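**Norness moves shared cups off the counter in its staff kitchens**

Sunday, March 6, 2022

Norness has issued a revised kitchen sheet for its shared staff rooms. The sheet covers tumblers, utensil holders and the surfaces they stand on, and replaces a version that had grown to eight pages. The new one fits on one side of paper and will be taped inside the cupboard door.

The main change concerns cups kept upright on the counter as holders for sticks and stirrers. Tapered tumblers have a small base and a wide mouth, and a long handle leaning on the rim raises the load above the base. Under the new sheet, anything taller than the cup goes into a straight-sided container. Cups are for drinking and are stored in the cupboard between uses.
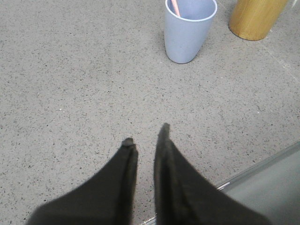
Srivastava objected that the rule removes the one arrangement people keep to without being told, and asked for a single cup to stay out by the sink. Norness has allowed this for the month of March, with a review at the end of it.

The second section deals with surfaces. Speckled gray finishes were chosen across the rooms for their tolerance of marks. The same pattern hides crumbs, so the sheet sets wiping by the clock: hard counters are wiped at 7 in the morning and again at 5. Soft gray coverings are brushed by hand and then vacuumed with the narrow nozzle, working from the back edge forward. Water is not to be used on them.

Curtains that hang behind a work surface are to be drawn clear before vacuuming. Zultik, which supplies the cleaning materials, will deliver a stiff brush for each room.

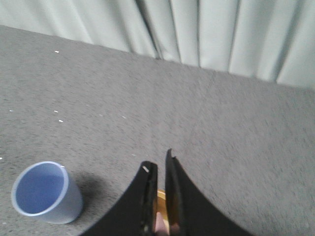 A cup found lying on its side is to be treated as used, washed, and dried mouth down on the rack for 90 minutes before it goes back in the cupboard. The rule applies to plastic cups of any color. Cups with a split rim are thrown out.

Mukine, the adjoining tenant, uses the same kitchen on the ground floor and has agreed to follow the sheet there. Its own rooms upstairs are not covered. Requests for extra straight-sided containers go through the supply form, under "kitchen, small items."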